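Repainting the back bedroom in the Ellis Street apartment. First coat went on before lunch. Posting as I go in case anyone else is stuck with old yellow walls.

The primer took longer than the paint. I bought 2 cans and used 59 dollars of my 100 on them.

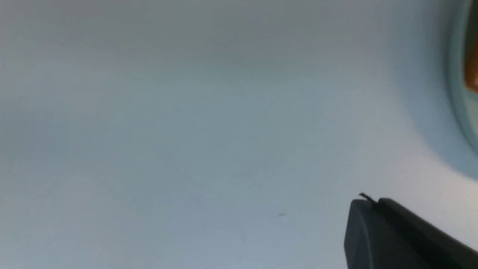
Picking the color was the slow part. Zsófia Orbán lent me her chip book and I went through the whites twice. Plain white looked harsh at 4 pm. I want a pale gray with a bit of blue in it, close to the surface in the photo, and the light blue of the round thing in the corner for the closet door.

Second coat tonight. Trim can wait until June.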